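Suture practice at the kitchen table: tips from a slow learner

I have been sewing up slits in fake skin since April, mostly at the end of the counter where the toaster used to live. I took it up after a short course in Setport, which taught me that I could hem curtains and that this was no help whatsoever. What follows is what I wish I'd had taped to the cupboard door.

**The pad**

Buy one decent practice pad and be stingy with it. Mine came from a shop in Salinas and I treat it like the good tablecloth. Start your cuts near the middle and work outward, so you don't use up the nice flat part on the first evening and spend the rest of the month sewing along a cliff.

Put something grippy underneath. A damp dishcloth folded in two works. So does that rubbery shelf liner everyone owns a roll of and can't remember buying.

Make the cut in one pass. If you saw at it you'll get a ragged lip, and you'll blame your stitches for it later.

**The thread**

Before the first bite, look at where your thread is lying. It wants to be somewhere you know about. Long thread has one ambition in life, and that is to get under your needle, around your driver and into your tea.
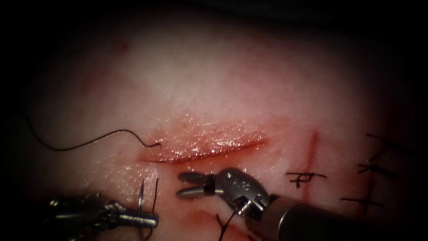
*Needle held nearly upright, thread still lying across the pad. The cut is open and waiting.*

My own rules, arrived at the hard way:

- Cut less thread than you think you want. You can always cut more, and you will.
- Lay the slack off to one side before you start. A lazy curve is fine. A loop over the wound is asking for it.
- If the thread has a curl in it from the packet, run it gently between your fingers. Don't yank. Yanking is how I came to own so many short pieces.
- Stop and look when you feel a tug. Pulling harder has never once fixed it for me.

**The needle**

Hold a curved needle with the tips of the jaws and well back from the point. Go in square to the surface and let the curve do the driving. If you push it straight ahead like a darning needle, it will bend, or come out somewhere interesting.

Watch the point at all times. Put it down in the same dish every time and check that dish before you clear up. I once spent a whole evening looking for a needle on a kitchen floor with a flashlight and a magnet, and I don't recommend either the evening or the floor. Used needles go in a proper sharps container. The recycling is no place for them, whatever the person in your house who does the recycling thinks.
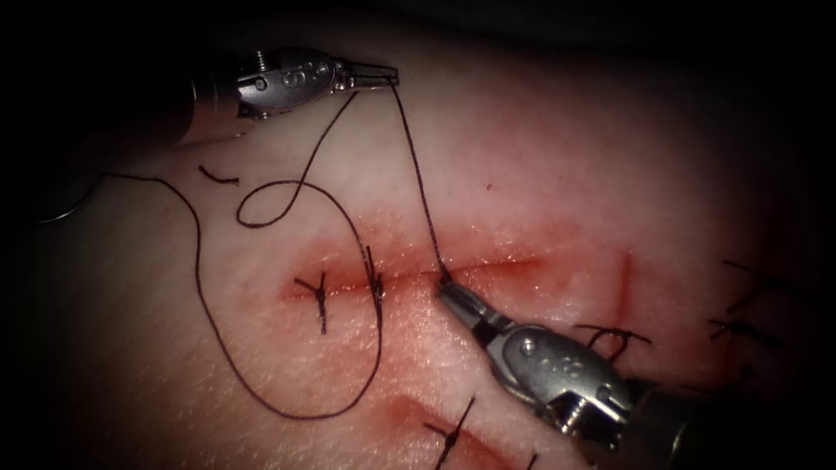
*Words and pictures: the Pliltedside Bench Notes desk*

**Separate stitches, one after another**

Interrupted stitches are the ones to learn first. Each has its own knot, so one bad one can come out without taking its neighbors along. The pad in the picture has two of them tied at the left, with the right half of the cut still to do, and there's a comfort in that stage of the job: proof of progress, plus plenty of room left to go wrong.

Keep the long end under control while you tie. I like to have it held out to the side, clear of the knots already in, where it can't make friends with them.

Snug is enough. The edges should meet and stop there. If the pad puckers up between stitches like a cheap quilt, you're too tight. Snip it, be cross for a minute, do it again.

Leave short tails. Cut them flush and the knot can slip; leave them long and they'll be tangled in the next stitch before you've picked up the needle.

**Light**

One good lamp, aimed where the cut is. Shiny pads throw back glare, so move the lamp a little until you can see both edges. I use an old Dralmont desk lamp that leans – it has always leaned – and a folded card under the base sorts it out.

**Clearing up**

Pull out the old stitches before you put the pad away. Wipe it down and let it dry before the lid goes on the box. Then write PRACTICE PAD on the lid in large letters, particularly if the box used to hold leftovers.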